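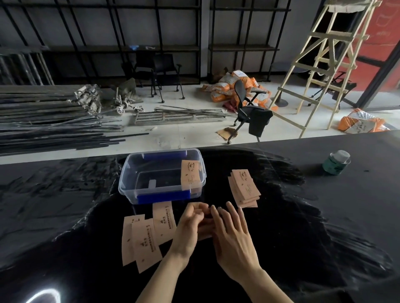
*Kraft cards and a clear storage box on the work table.*

## About Hekon

Hekon makes small sensor boards for people who want to log temperature, humidity or soil moisture without running cables. Desta Gudeta and Chaltu Belay started the company with one design, the Jasudov, and a first run of 166 boards.

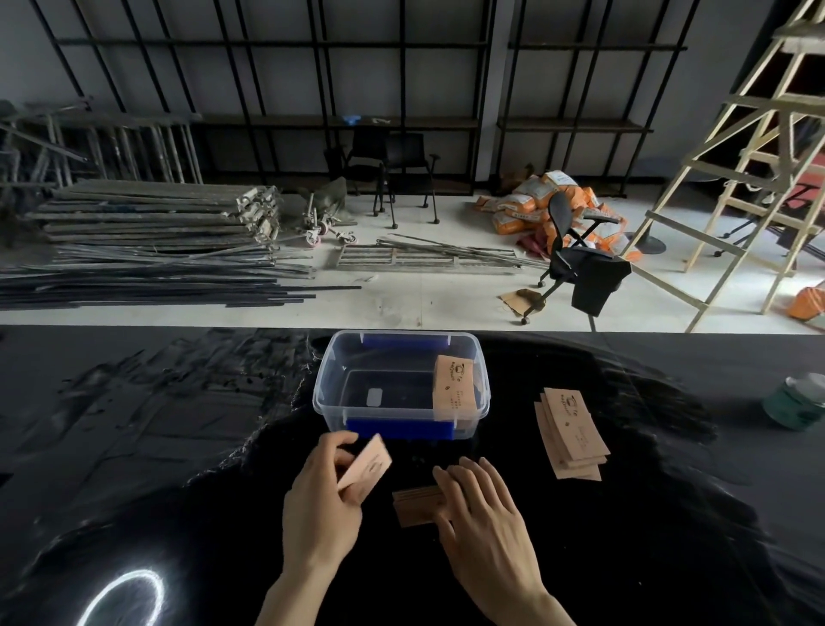

We now sell 9 boards — all with open schematics — and the firmware is free to change. Natnael Degefa looks after the code and answers most support mail. Boards ship within two working days. For orders over 2000 pieces, write to Chaltu first.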